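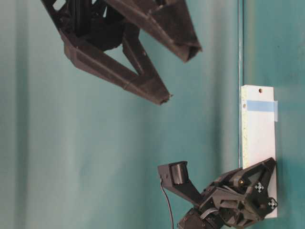

Florley Shared Workshop
Inspection checklist: two-arm handling cell, bay 2
Date of inspection: 24/06/2022
Inspected by: Bouchra Ashour
Builder and keyholder for the bay: Shahab Nikzad
Previous inspection: January

Scope
This inspection covers the two gripper mechanisms, the white board and its fixings, the teal backdrop, the wiring, the power supply and the area in which members stand while the cell is running. The control software was not examined except where it affects stopping the machine. Each item is marked Pass, Pass with comment, Action or Not checked.

1. Frame and mounting

1.1 Base clamped to bench at all fixing points
Pass.

1.2 No movement at the base when pushed by hand
Pass with comment. There is slight give when the upper gripper is pushed sideways at full reach. Mr Nikzad attributes this to the bench. The bench is to be looked at separately.

1.3 White board secure and upright
Pass with comment. The board did not shift when pushed. The left edge is rough and speckled, and members handling it without gloves should expect splinters. Sanding or edging strip is advised.

1.4 Temporary fixings identified
Action. There is light blue tape across the board a short way down from the top. Tape is acceptable as a marker but may not hold any part in place. The builder is to confirm its use in writing in the bay log.

2. Printed parts

2.1 Gripper fingers free of cracks
Pass. Both fingers of the upper gripper were examined by hand torch, including the corners of the triangular cutout in the lower finger, where a crack would be expected to start.

2.2 Finger tips free of sharp edges
Pass with comment. The squared tip of the longer finger has a small opening. The rim should be checked again after any reprint.

2.3 Screws present and tight on both mechanisms
Pass with comment. One small gold-coloured screw on the lower mechanism, near the board, does not match the dark ones supplied with the Huvus kit. It is tight. The workshop has no objection to mixed screws provided that the length is correct — an over-long screw at this point could foul the linkage.

2.4 Spare printed parts labelled and stored
Action. Several unlabelled parts were found in the drawer beneath the bench. They are to be labelled or scrapped.

3. Moving parts and pinch points

3.1 Pinch points known to all users of the bay
Pass with comment. The principal ones are between the two fingers of the upper gripper, within the linkages of the lower mechanism, and between the lower mechanism and the board. The last of these is the one most easily forgotten and should be added to the notice by the door.

3.2 Clear distance kept around the cell while powered
Action. The line on the floor is at 300 mm from the bench. The workshop rule for powered arms is a line that stands beyond full reach, and the present one does not. It is to be moved before the next powered session.

3.3 Speed limit applied during setting up
Pass. The limit is set to 18 per cent and was confirmed on the controller.

4. Wiring and power

4.1 Cables clear of moving parts
Action. A thin black cable hangs down from the bracket that carries the black cylindrical component. It requires a clip and a proper loop for slack. A cable tie pulled tight against the bracket will not be accepted.

4.2 Servo leads undamaged
Pass. The short lead tucked along the side of the boxy servo at the foot of the lower mechanism was examined along its exposed length.

4.3 Power supply labelled and fused
Pass. Kanaan supply, workshop asset number 114.

4.4 Emergency stop within reach and tested
Pass. Tested with each mechanism in turn. Both stopped at once and neither restarted when the button was released.

5. Markers and backdrop

5.1 Markers flat, clean and firmly fixed
Pass. The two square black-and-white markers on the lower mechanism are crisp and undamaged. Members are reminded not to touch the printed faces.

5.2 Backdrop clear of the mechanisms and of heat
Pass with comment. The backdrop has soft folds in it. This is not a safety matter, but loose material must never be able to reach the fingers. A weighted hem is suggested.

5.3 Backdrop material flame retardant
Not checked. The supplier, Zadholm, has been asked for the data sheet.

6. Records

6.1 Bay log up to date
Pass with comment. Entries are complete but two are unsigned.

6.2 Cycle count recorded
Pass. The count stands at around 100 cycles on the present fingers.

Result
The cell may be used under power once items 3.2 and 4.1 have been closed. Items 1.4 and 2.4 may be closed at the same visit or by a note in the bay log countersigned by the inspector. Item 5.3 remains open until the data sheet is received.

Signed: B. Ashour
Received: S. Nikzad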